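FOR IMMEDIATE RELEASE

Plomisus to Open Small Appliance Repair Center in Pluveno

New shop in the Nghiêm Building will fix toasters, kettles, mixers and fans, and will sell reconditioned items under the Bellent name

PLUVENO, April 16, 2024 – Plomisus, a household repair company, will open a walk-in repair center for small appliances on the ground floor of the Nghiêm Building in downtown Pluveno later this month. It is the company's first location with a public counter. Until now Plomisus has worked out of a warehouse on the edge of town and has taken in appliances only by mail and through drop-off bins at hardware stores.

The center will accept small electric items used in the home, including toasters, toaster ovens, kettles, coffee makers, stand mixers, blenders, irons, table lamps, desk fans and vacuum cleaners. It will not accept microwave ovens, refrigerators, window air conditioners, gas appliances or anything that runs mainly on a built-in lithium battery. Customers with those items will be given a printed list of other repair shops and recycling sites in the Pluveno area.

How the service works

A customer brings an item to the counter, where a technician looks it over and asks what it was doing when it stopped working. The inspection carries a flat fee of $18, paid when the item is left. Within three working days the customer receives a written estimate by email, text message or mailed letter. If the customer agrees to the repair, the fee is taken off the final bill. If not, the item can be picked up as is or left for parts, and the fee covers the technician's time.

No work is done beyond the inspection until the customer has said yes to the estimate. If a technician finds a second problem during the repair, a new estimate goes out and work stops until there is an answer. Old parts that were replaced are returned in a bag with the item unless the customer asks the shop to throw them out.

Completed repairs are covered for 50 days. The coverage applies to the part that was replaced and the labor to replace it. It does not apply to a different fault in the same appliance, to damage from a fall, or to items that have been opened by someone else after leaving the shop.

Items that are not picked up will be held for a full season after the customer has been notified. After that they may be taken apart for parts. The holding period is printed on the claim ticket, and the company asks customers who move or change phone numbers to let the shop know.

What usually goes wrong

Most of the toasters sent to the Plomisus warehouse have one of a few faults. The lever will not stay down, the heat comes on along one side only, or the cord has worn through where it enters the body. A lever that will not catch is often caused by crumbs packed around the latch and can be fixed with cleaning alone. A broken heating wire is a longer job, and on some low-cost models it is not worth doing. The estimate will say so in plain terms.

Kettles most often come in with a failed switch or scale on the heating plate. With stand mixers the usual complaint is noise, and the cause is old grease that has separated or a worn gear. Vacuum cleaners tend to need belts, brushes and hoses. Lamps need sockets. Irons are the most mixed group, and the company expects to turn down more irons than any other item because many of them are sealed at the factory and cannot be opened without breaking the shell.

Customers are asked to unplug toasters and toaster ovens, let them cool and empty the crumb tray before bringing them in. Coffee makers and kettles should be drained. Loose parts such as lids, racks, beaters and jars should stay at home unless they are part of the problem. Manuals are welcome but not required.

Reconditioned items

Part of the shop will be set aside for the sale of reconditioned appliances under the name Bellent. These are items that were donated, or that customers chose not to have repaired, and that the company has since brought back to working order. Each one is cleaned, tested under load and fitted with a new cord if the old one shows wear. A tag on the handle or body gives the age of the item where it is known, the work that was done and the date of testing.

Bellent items carry the same coverage as customer repairs. They can be returned for a refund during that period with the tag and the receipt. Stock will change from one week to the next, and the shop will not take reservations or hold items over the phone. The company does not plan to sell Bellent items online.

Parts library

The Pluveno center will also house the company's parts collection, which is being moved from the warehouse. The collection has 2,000 cataloged parts, among them knobs, springs, thermostats, thermal fuses, motor brushes, gaskets and carafe lids, many of them for models that are no longer made. Parts that do not connect to household current, such as knobs, feet, racks and lids, will be sold over the counter to people who want to do their own work. Electrical parts will be fitted only by shop technicians.

People looking for a knob or lid should bring the old one if they still have it. A clear picture of the model plate is the next best thing. The plate is normally on the underside or the back, and the number on it is more useful than the name on the front.

The building

The Nghiêm Building has stood at the corner across from the Pluveno bus station for many years and was last used on the ground floor as a fabric store. Plomisus has kept the cutting counter and the shelving from the store. New wiring was put in for the benches, along with a separate breaker for each one, so that a short in a test item will not shut off the rest of the room. A ventilation hood has been added over the bench used for soldering.

The entrance is level with the sidewalk, and the counter has a lowered section for customers who are seated. There is a loading zone on the side street for people with heavy items. The parking lot behind the building belongs to the upstairs tenants and is not open to customers of the shop.

Opening week

During the first week the inspection fee will be waived for toasters and table lamps, with a limit of one item per household. The company will also run a short class each afternoon on basic care of kitchen appliances. It covers descaling a kettle, cleaning a toaster safely, checking a cord and plug, and knowing when an item should not be used again. The class is free and no sign-up is needed, but seating is limited. Children are welcome with an adult.

Mail-in service will go on as before from the warehouse. Prices for mail-in repairs do not change with the opening of the center. The drop-off bins at hardware stores will be removed at the end of April, and anything left in them by then will be taken to the new location and logged under the name on the attached form.

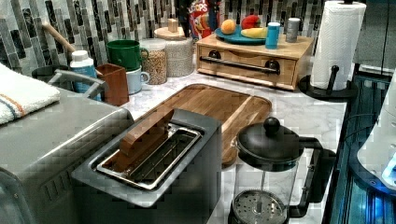
Reading time: 6 minutes

About Plomisus

Plomisus repairs small household appliances and sells reconditioned ones under the Bellent name. The company is based in Pluveno and is privately owned.

Customer questions

Questions about an item already in for repair should go to the warehouse desk and include the claim number. Questions about the new shop, including hours and the class schedule, will be answered at the counter in the Nghiêm Building once it opens. A list of accepted items is posted in the front window.

Media inquiries

Plomisus Press Office, Nghiêm Building, ground floor, Pluveno. Visits to the workshop before the opening can be arranged with the press office. Closed shoes are required in the bench area.

###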